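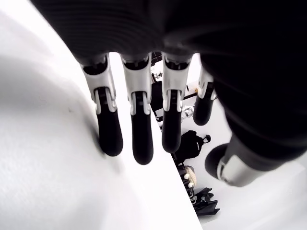 Brinis sit-stand desk, 160 cm white top: review after seven months

I bought the Brinis in January to replace a fixed desk that had started to sag in the middle. I work from home four days a week, mostly on spreadsheets and long phone calls, and I wanted something I could stand at in the afternoon without stacking boxes under the monitor. My budget was modest. The Brinis came from Clasteck, who had it on clearance, with the delivery fee of $129 charged separately. I thought that was steep and still do.

It arrives in two cartons. The one with the frame is very heavy and the courier left it at the bottom of the front steps, so plan on a second pair of hands. The top is in the other carton with foam corners, and mine had no chips or scratches.

Assembly

Assembly took me most of a Thursday evening. The instructions are drawings only, and the drawing for the crossbar shows it the wrong way up. If the cable clips end up facing the wall, you've followed the drawing and will need to turn it around. All the bolts are the same thread but come in two lengths, and the long ones will come through the top if you use them on the brackets. Check before you tighten anything. The hex key in the bag is soft and rounded off before I had finished the second leg, so I used my own.

The holes in the top are pre-drilled and lined up properly, apart from the pair for the controller, which I had to drill myself a bit further left. I'm left-handed, so that suited me anyway.

Using it

The motors are quieter than I expected. I can change the height while on a call and the other person doesn't comment. Travel from sitting to standing is slow, slower than the desk we had at my old office in Kestport, but I've stopped noticing. There are 3 memory buttons. I use two of them.

At sitting height the desk is solid. At standing height there is some side-to-side movement when I type hard, and a bit more front to back if I lean on it. I'm fairly tall, so someone shorter may never raise it far enough to see this. Putting the heavy end of the monitor arm directly over the left leg helped. So did going around all the bolts again after the first fortnight – several had worked loose.

The anti-collision setting is too sensitive out of the box. It stopped and reversed whenever the cable to my printer pulled tight. You can change it by holding the down button until the display flashes, then pressing 2. The booklet lists this under "child lock" for some reason.

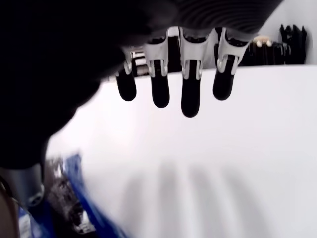 Eun-seong Sun has the same desk and disagrees with me about the wobble: hers was bad enough at full height that she sent the first frame back, and the replacement was much firmer. She reckons the feet on the first one weren't flat and that it's worth putting a level across them before the top goes on. I hadn't done that. When I did, mine were slightly out at the back, and winding the adjusters down half a turn took away part of the movement. So try that before you write to anyone.

The top

White was a practical choice for a dark room and I'm mostly happy with it. Pen marks come off with a damp cloth. Turmeric doesn't, or not completely. The finish is matte enough that the lamp doesn't glare off it, but it does show every crumb. The edges are square, and after a long day of mousing I had a red line across my forearm. I ended up buying a felt desk pad and the problem went away.

At 160 cm wide it holds two monitors, a laptop and a tray of paperwork with room left over. I wouldn't go smaller.

Compared with the Yeon

I also looked at the Yeon, which costs more and has a colour-matched cable tray included. I tried one in the showroom and it was steadier at full height. The legs sit further back, though, and I couldn't put my drawers where I wanted them. If you mostly stand, I'd pay the extra for the Yeon. If you mostly sit and stand for an hour or two, the Brinis is fine.

Warranty

I've had one dealing with Clasteck, over a controller that showed an error after a power cut. They emailed a reset procedure the next morning and it worked. Hold both arrows until the desk drops to its lowest point, let go, and hold them again.

Rating: 7 out of 10. I'd buy it again at the clearance price, but probably not at the full one.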